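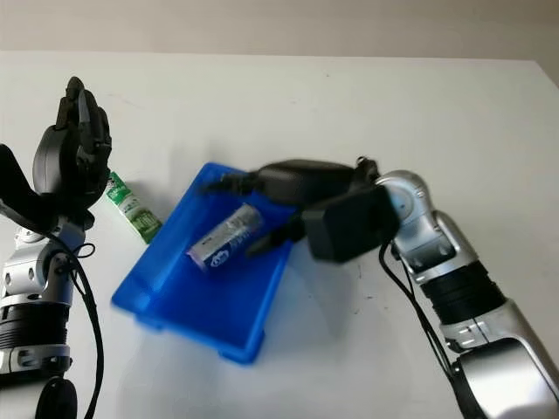 Tayla Harawira 于 10/19/19 写道：

各位好，Udix 的第二轮结果出来了，先在列表里报个大概，整理好的版本会投 Ruawai 研讨会。任务还是从浅盘里抓电池。训练用了 3000 条遥操作示范，策略直接从头部相机的图像输出双手的关节目标，中间没有显式的位姿估计。每个条件测 30 次，成功率 98%，明显好于 Jekton 那套先估位姿再规划的流程。我们认为有两点值得讨论。第一，反光的圆柱体一向是深度相机的难题，端到端的做法绕开了它。第二，双手联合建模似乎有帮助，即使实际动作主要由一只手完成，去掉左臂的状态输入以后成绩会下降。盘外放了干扰物，没有看到明显影响。欢迎提意见，特别是关于评测方式的。

（引文完）

Tayla，列表上的各位：

既然点名要评测方面的意见，我就不客气了。先说清楚，我没有跑过 Udix，只读了上面这封信、九月份发的那份内部说明，还有随信的照片。说错的地方请直接改。

先说 98% 这个数。如果每个条件只测 30 次，单个条件是得不出 98% 的，29 次成功四舍五入是 97%，再往上就是全中。我猜是把 5 个条件合在一起，150 次里成了 147 次。若真如此，请按条件分开报。失败的那 3 次落在哪里，比总数重要得多。三次都出在同一种摆放角度上，和三次分散在各处，对后面想用这个方法的人来说是完全不同的两件事。也可能 5 指的是训练时的随机种子，九月那份说明里“5 组”这个词两种意思都用过，我翻了两遍没翻明白。如果是种子，就不能把 150 次当作独立样本来算区间，同一个种子训出来的策略往往犯同样的错。

第二，什么叫成功。信里没有定义。手指合上算成功？离开盘底算？还是要举到某个高度、停住几秒、再放到指定位置？圆柱电池在盘里是会滚的，手指碰到一头，它顺着盘边转半圈再被夹住，这种算一次抓取，还是算一次侥幸？Beverley Tuhiwai 去年在 Londale 做瓶盖任务时就吃过这个亏，同一批录像，两个人按各自的理解打分，结论差到要改论文标题。后来她把判据写成一页纸，打分的人不知道录像属于哪个方法。我建议照搬，费不了多少工夫。

第三，和 Jekton 的比较。位姿估计那套流程的参数是谁调的，调了多久？信里写“明显好于”，却没有给出对方的数字。3000 条示范是不小的投入，如果把同样的人力花在给位姿流程标数据上，差距还剩多少，我很想知道。另外请给一条示范数量的曲线。要是用十分之一的数据就已经差不多了，这个方法比现在写的更有意思；要是曲线到 3000 还在陡升，那就得承认它很吃数据。两种结果我都愿意读，现在这样只有一个端点，没法读。

第四，反光。“绕开了深度相机的难题”这句话我觉得说早了。没有用深度，当然就没有深度的毛病，可这并不表示图像策略对反光不敏感。照片里的光线很均匀，影子都是软的，银色的电池躺在鲜蓝色的盘子里，对比度相当理想。请换一个浅灰或者白色的盘子，再从侧面打一盏硬光试试。我的怀疑是策略学到的大半是“蓝色区域里那个不蓝的东西”。这个怀疑很容易检验，把电池换成同样大小的木棍，看它是不是照抓不误。如果照抓，论文里就别写它识别了电池。

第五，干扰物。照片上能看到的是一个绿白相间的细长小包装，放在盘子外面，靠左手那边。如果测试里的干扰物都是这样摆的，“没有明显影响”就不太说明问题，因为目标始终在盘内，干扰始终在盘外，策略只要学会往盘子里伸手就够了。干扰物应当放进盘里，挨着电池放，最好也有长得像的，比如另一种型号的电池或者一支口红。还有，训练示范里有没有出现过同一件干扰物？如果出现过，测试时它就只是布景的一部分。

第六，双手联合建模，这是我最不信的一条。照片里左手空着举在一旁，伸进盘子的是右手。按信里的说法，去掉左臂状态输入后成绩下降，于是推论联合建模有用。可是还有更平常的解释：左臂的姿态和示范的操作员、录制批次、甚至任务进行到哪一步都有关联，策略拿它当时钟或者当批次标签来用。这种相关在同样的采集条件下能提高分数，换个人、换个起始姿态就没了。要分开这两种解释，可以在测试时把左臂固定在几个训练中没见过的位置，其他都不动。成绩若是垮了，“协同”这个词就该从摘要里拿掉。顺便问一句，做消融的时候是重新训练的，还是只在推理时把那几维置零？后者会下降一点也不奇怪，什么都证明不了。

再补一个小问题。两只手都在头部相机的视野里，右手伸到盘子上方时，手指和掌部离电池很近，有些角度难免会挡住它。策略在被挡住之后靠什么完成最后那一小段？如果没有历史帧输入，那它很可能是在按记住的轨迹往下走。请测一下手已经伸到位之后再挪动电池会怎样。哪怕只挪一点点，结果也比再加一个百分点有价值。

我不是说这个结果是假的。一只多指手能从浅盘里把圆柱体稳定地拿起来，本身就不容易，我自己的组做过类似的东西，做得不怎么样。但按现在的材料，我只能相信一句话：在这张桌子上，用这只盘子，由这批人采集数据，它多数时候能成。离“优于位姿估计流程”还差好几个实验。

如果 Ruawai 的截稿时间来不及，我会优先做三件：分条件报数，换盘子颜色，固定左臂。Jekton 那边的对比可以先降格成附录，写清楚参数没有专门调过。原始录像若能放到 Londale 的服务器上，我可以找两个不知情的学生帮忙打分，判据就用 Beverley 那一页，她同意的话请她直接发到列表里。

另外，上次那份说明的附件我这边打不开，麻烦重发一份，压缩格式换个普通的。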